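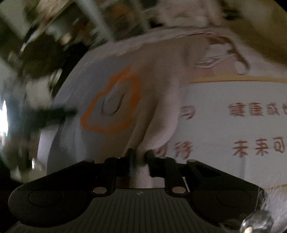

White bundle, gathered at the neck between the gripper fingers.

Filed under: Workshop Notebook / Film Prints and Sound

October 11, 2020

Varnthorpe, reel 3, continued inspection and sound comparison.

The release print of Varnthorpe was returned to the bench at the start of the session. Reels 1 and 2 are complete and have been entered in the register. Reel 3 measures 1120 feet from first frame to last frame of picture, excluding leader. The leader is a replacement of later date and does not carry the laboratory markings found on the first two reels. Its colour coding is also wrong for this title, and it is to be retained in the can but not relied upon for synchronisation.

Perforation damage is confined to the first 60 feet. It is of the ordinary kind produced by a badly seated sprocket and has been repaired once already, with tape that has since yellowed and begun to creep. The old repairs were lifted and remade on both sides. Two of them had been laid across the soundtrack area, which accounts for the thumps recorded in the earlier viewing notes at the entrance of the wedding party. Those thumps should not be described as a recording fault in the catalogue entry, and the draft will need to be amended.

The second song is the principal difficulty. The print gives it in a shortened form, entering after the opening verse on a cut that falls in the middle of a camera movement. The Skarkance dialogue sheets list the whole number, including a refrain for the two brothers on the riverbank, and the censor length quoted on the covering page can only be reached if that refrain is present. It is therefore considered that the cut was made in distribution. The join at frame 483 of the sequence is a cement splice, neatly made, and has been left undisturbed.

Sound was compared against the Gethin tape. The tape runs slightly fast against the print and drifts further as the reel proceeds, so a single correction applied at the head will not hold. The transfer was divided at the three changes of scene and each portion adjusted separately. Dialogue then agreed to within a frame, except in the courtroom scene, where the tape carries a different take of the mother's speech. The wording is the same but the pauses are longer and there is no music beneath it. Both versions are to be kept. The print version will be treated as the reference – the tape version is to be logged as an alternate and must not be used to fill gaps without a note on the file.

Zundex settings for the test scan of the riverbank section: gate tension low, wet gate off, exposure as for reel 2. The first pass showed flicker in the night exteriors. A second pass with the exposure locked was steadier, though the blacks remain lifted on the left side of the image. The same fault appears faintly when the print is viewed on the bench and it is probably printed in. No further correction will be attempted until reel 4 has been examined for comparison.

Subtitles: the optical English titles on this reel are abbreviated to the point of changing the sense in several exchanges. The younger brother's refusal is rendered as an agreement, which makes nonsense of the scene that follows. Colleagues preparing the new translation are asked to work from the dialogue sheets.

Outstanding:
– reel 4, full inspection, same procedure
– replacement can for reel 3, the present lid being distorted
– order a further 500 feet of white leader
– ask Skarkance whether the trims listed in the February inventory include the missing verse
– correct the running time in the catalogue draft once reel 5 has been measured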